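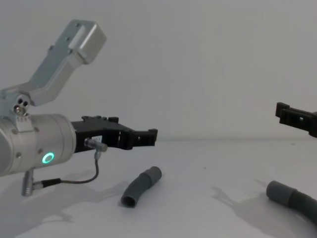

Saimi Miettinen
Fiction contributor

Oksanen had wanted a Plumar since she was nine, and now there was one leaning on her kitchen door! Ash frame, cork grips, number 858 of 1,000 burned neatly under the saddle.

"It creaks," said Derden, who had wheeled it over from Ekstead.

"It's wood. It's allowed to creak."

She took the hill at 5 in the morning, before the bread vans, and oh, it was glorious - the whole frame hummed through her wrists like a cello (a slightly out-of-tune cello, fine). At the bridge she let go of the bars and yelled. A heron took off, and she yelled at that too.

Derden was waiting at the bottom with his hand out.

"My turn," he said.

"One more hill," said Oksanen, and stood up on the pedals.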